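Nekosura — new album thread (Dogar Tapes)

bodimley_pit wrote:
OK, the new Nekosura is finally up and I've had it on repeat all day. 11 tracks, hardly any of them over two minutes, and the drums sound like drums! If you only know the Clakamex split, start with side B, where they slow down and let the bass breathe (that long one at the end, wow).

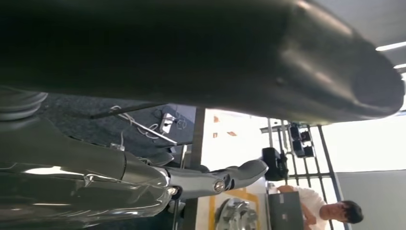

Issue 50

Dogar put a little zine in with the tape again, and the tour diary in it is a great read. They played the Bodimley basement in March and apparently did the whole set twice.

slugfeast wrote:
Glad you love it, but I can't get behind the vocals. They're buried. The demo was rougher and it hit me twice as hard.

bodimley_pit wrote:
See, I think the low vocals are what make it work — you hear the riffs first and the screaming comes up through them. Try it on speakers if you've only done headphones. Track four especially, when the second guitar drops out
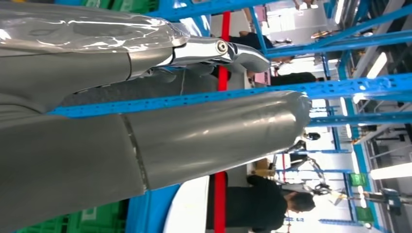
and it's only bass and blast beats for a few bars, then everything slams back in. I yelled in my kitchen.

slugfeast wrote:
Track four is good, I'll give you that. Still want a remix.

tapehiss_11 wrote:
Siding with slugfeast on the vocals, with bodimley on everything else. Best thing on Dogar so far, and I own the Clakamex box.

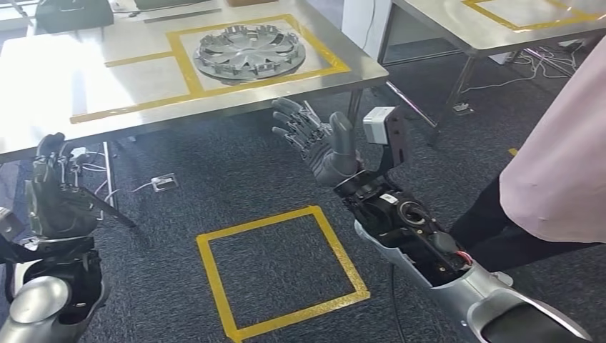
Is there going to be a vinyl version?
Dogar says a run of 700 is due in August 2022, with 200 of those on clear wax and sold only at shows.

slugfeast wrote:
Clear wax, ugh, now I have to go to a show. Does the LP use the same master?

bodimley_pit wrote:
Same mix, separate master for vinyl according to the zine. Come to the show anyway, they're so loud!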